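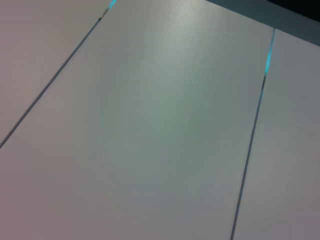
Eating My Way Through Lunar New Year, One Dumpling at a Time

By Nina Vamberg
February
Print | E-mail
35 comments

My first Lunar New Year in Watstead, I did everything wrong. I swept the kitchen floor on the morning of the first day. I washed my hair. I turned up at my neighbors' door with four pears in a paper bag, very pleased with myself, and watched a perfectly polite woman try to work out where to put them so that she wouldn't have to look at them.

(Pears sound like parting in Mandarin, and four sounds like death. I'd managed to wish the whole family a sad goodbye and a funeral, wrapped with a ribbon!)

They let me in anyway, and fed me until I couldn't bend, and I've been hooked on the holiday ever since. That was seven years ago. I didn't grow up with it, so please don't take me for any kind of authority. What I have is a lot of dinners, a lot of questions asked with my mouth full, and a notebook with soy sauce on most of the pages.

The cleaning comes first

If you've only seen the lanterns and the lion dances, you might think the party starts on New Year's Eve. It starts with a bucket. In the week or so before, everybody I know is up a ladder wiping the tops of things. You're clearing out the old year, and you want it gone before midnight, since sweeping on the first day means sweeping your luck right out the door with the crumbs.

I love this part more than I should. I do the windows, I do the inside of the oven, I pull out the fridge and find out what's been living back there. Then the broom goes into the closet and stays there, and for a whole day I get to ignore the floor with tradition on my side.

Haircuts happen before, too. So does paying back anyone you owe. My neighbors settle up everything, down to a borrowed bag of rice, and I've picked up the habit, so if I've ever turned up at your place in January with a casserole dish I'd had since summer, now you know why.

The big dinner

New Year's Eve is the reunion dinner, and it's the one people will sit on a bus all night for. Where I go, there's always a whole fish, because the word for fish sounds like the word for surplus. You leave some of it. I ate the last piece my second year, being a person who was taught to clean her plate, and there was a small silence.

There are long noodles that you mustn't cut, a sticky rice cake, greens, a chicken with its head on, and dumplings. So many dumplings. In some families it's the northern side that makes them and the southern side that rolls its eyes and points at the rice cake, and I'm lucky enough to know a household with both. They're shaped a bit like old gold ingots, and folding them is the real event of the afternoon. My folding is still bad. Mine are the ones that open in the pot, and they get fished out and given back to me in a separate bowl.

For the filling I use ground pork, napa cabbage that's been salted and squeezed hard, ginger, scallions, a good slug of sesame oil and white pepper. Squeeze the cabbage more than you think. Then do it again. If you're feeding people who don't eat pork, egg with garlic chives is lovely, and I've come to like it better.

Red envelopes, and how I got over being nervous

I used to get in a terrible state about the envelopes. How much? To whom? Do I hand one to a teenager who's taller than me? (Yes, if they're not married. They'll be thrilled.) New bills if you can get them, an even amount, no fours, and give it with both hands. The amount matters a lot less than I'd feared, and kids aren't supposed to open them in front of you anyway, so nobody's feelings get hurt at the table.

I buy my envelopes at Plerkent, the stationery store by the bus station, where they put out a whole wall of them right after Christmas. One year I left it too late and there was nothing left but wedding ones. I bought them. An auntie spotted it from across the room and congratulated me.

Going out to see it

Watstead does its parade in the late afternoon, and it's worth getting cold for. The lion goes from store to store eating heads of lettuce hung over the doors, then spits the leaves at everybody, and if one lands on you that's good luck. I came home last time with lettuce down my collar. Stand near the drums if you like drums, and bring earplugs for little ones, because the firecrackers are loud in a way you feel in your teeth.

The whole thing runs fifteen days and ends with the Lantern Festival, which is quieter and sweeter. We eat soft rice balls filled with black sesame, floating in their own warm broth, and walk around looking at the lights. The filling stays hot much longer than the outside does, so blow on it!

And if you're invited somewhere this year, bring oranges or tangerines, with the leaves on if you can find them. Wear something red. Leave the pears at home.

1246 shares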